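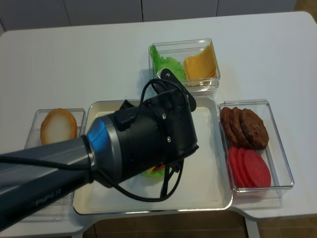

Figure 6.1 Robot arm over a shallow tray, with burger ingredients in clear containers.

Chapter 6
Measuring Discrimination in Hiring

Unai Ibarra

After working through this chapter you should be able to:
define disparate treatment and disparate impact and state the evidence each one requires;
explain why a gap in outcomes between two groups does not by itself identify its cause;
describe the design of a correspondence study and compute a callback gap;
list the main threats to validity in matched-pair testing.

6.1 Two meanings of the word

In everyday speech, discrimination covers anything from an insult to a national pattern of unequal wages. Research needs narrower terms. Disparate treatment occurs when an employer handles two applicants differently on account of race, ethnicity, or another protected trait. Disparate impact occurs when a rule applied to all applicants in the same way excludes members of one group at a higher rate, and the rule has no adequate connection to the job.

The two can exist separately. A warehouse that requires a high school diploma for every position may treat each applicant identically and still screen out one group more often than another. A manager who sets aside résumés with unfamiliar names engages in disparate treatment even if the final workforce happens to match the local population.

Intent is a third matter. Some legal claims depend on it, and others do not. For measurement, intent is usually left out of the definition, as it cannot be observed in an application record.

6.2 The problem with raw gaps

Suppose the town of Geltham reports that Black residents are unemployed at a higher rate than white residents. The gap is a fact about outcomes. It may reflect decisions made by employers, but it may also reflect differences in schooling, distance from job sites, access to a car, or referrals through friends and relatives. Several of these are themselves the product of earlier discrimination – in housing, for instance – and removing them from the comparison changes the question being asked.

The usual first step is a regression of employment on race with a set of control variables. Two errors are common. The first is omitted variable bias, where a factor that employers see is missing from the data. The second is overcontrol, where the analyst adjusts for a variable that discrimination has already affected. Job title is the standard case. If one group is kept out of senior positions, comparing wages within each title will understate the total gap.

6.3 Correspondence studies

A correspondence study avoids part of this difficulty by creating the applicants. The researcher writes résumés of equal quality, assigns each a name that readers tend to associate with a particular group, and sends them to advertised vacancies. Names are assigned at random. The outcome is a callback, defined in advance as any reply that invites the applicant to a further step.

Consider the Geltham study, which is used in the exercises throughout Part Two. The team sent one résumé from each group to 1000 vacancies. Group A received callbacks from 25 percent of employers and Group B from 10 percent. The callback gap is the difference between the two rates, or 15 percentage points. The callback ratio is 2.5. Both should be reported, as a ratio computed on very low rates can look large when few applicants are affected.

Key term
Callback gap: the difference between the callback rates of two groups of applicants whose résumés are equivalent on all measured qualifications.

The design has limits. It covers only the first stage of hiring and says nothing about interviews, pay offers, or promotion. It reaches only jobs that are advertised. A name may also signal social class along with race, a problem taken up in Section 6.5. In-person audits, in which trained testers attend interviews, extend the method to later stages but give up some control over how each applicant behaves. Section 6.4 begins with the selection and training of testers.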